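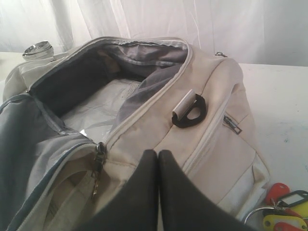

Figure 4. Wrist camera view during the bag check. Both finger pads are in view at the bottom, against the near side of the duffel bag.

Support > Lauritsen Cell > Set-up Guide > 4. Wrist Camera and Finger Pads

4. Wrist camera and finger pads

30 August 2021
By Skiltau Technical Documentation

Print this page
E-mail this page

This section explains how to align the wrist camera with the gripper fingers, and how to check the pads on a soft object. Do it after the first installation, after every change of pads, and after a collision stop. The cell must be in Manual mode and the speed must be set to 35 percent or lower.

CAUTION: Keep your hands out of the space between the fingers while the arm has power. The fingers can close without sound.

4.1 Align the camera

1. Move the arm to the Service position and press Hold.
2. Clean the camera window with a dry cloth. Do not use alcohol.
3. Loosen the two screws of the camera bracket by half a turn.
4. Close the fingers completely and open the live picture on the Briteck panel.
5. Turn the bracket until the seam between the pads stands vertical in the middle of the picture. The rounded tips must be visible, and the narrow V-shaped gap between them also.
6. Tighten the screws, first the left one, then the right one. Look again at the picture — the bracket can turn a little when you tighten.

Note: The lower part of the pads is outside the picture. This is normal and needs no correction.

4.2 Check with a soft object

1. Put a fabric bag on the white tabletop, with the main zipper open. The opening should be visible to the camera, as in Figure 4.
2. Select program 811 and start it in single steps.
3. Let the closed fingers press on the near side of the bag. Stop the program if the force value goes over 50.
4. Compare the live picture with Figure 4. The zipper track, the metal slider and its pull tab should be sharp. If they are not sharp, repeat 4.1 from step 2.
5. Move the arm back and look at both pads. Replace them in a pair if one has a cut or a loose edge.

CAUTION: Straps and zipper pulls can catch behind a pad. Never pull the bag free by hand while the arm has power. Press Hold, switch off the arm, and then open the fingers with the release key.

4.3 Error 1816

This message means that the camera does not find the pad seam. Check the bracket screws and the cable at the wrist. If the message comes back after a restart, send the log file to the Bukbridge service desk and leave the cell in Manual mode.

Continue with section 5, Table calibration.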